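04/08/2026
by Joana Figueiredo

Slept badly and got up before six. The letter about the allotment was still on the kitchen counter, so I read it again with coffee. The rent for the plot at Montes goes from 400 to 600 a year, payable in September. I have had the plot long enough to remember when it was 100.

Walked over anyway and weeded the onion bed. The garlic is up, the leeks are done. One of the rain barrels has split along the bottom and will have to be replaced – the hardware store in Coklow used to carry them.
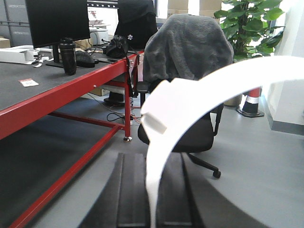
Belmiro thought I should pay it and stop fretting, as two people split the rent on his and it comes out cheaper than a gym. He also said the water pressure at the far end is supposed to be fixed by summer. I told him I had heard that last year.

Came home for lunch, soup and the end of the rye loaf. Sorted the seed box afterward. I have far too many beans and hardly any carrots. Threw out the parsnip seed, which never keeps. Wrote to Albertina to ask if she wants the spare beans, and whether she would take on half the plot.

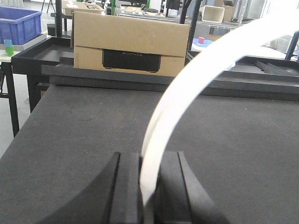
Could I manage the whole thing alone for another year? Probably, if I give up on potatoes and put the back third under clover.

Albertina called after supper. She wants to see the plot before she decides, and she wants to know about the slugs. I said there were slugs. She is coming next week on the bus, the one that takes 30 minutes from Brallholm. Need to find the second key before then, and buy carrot seed.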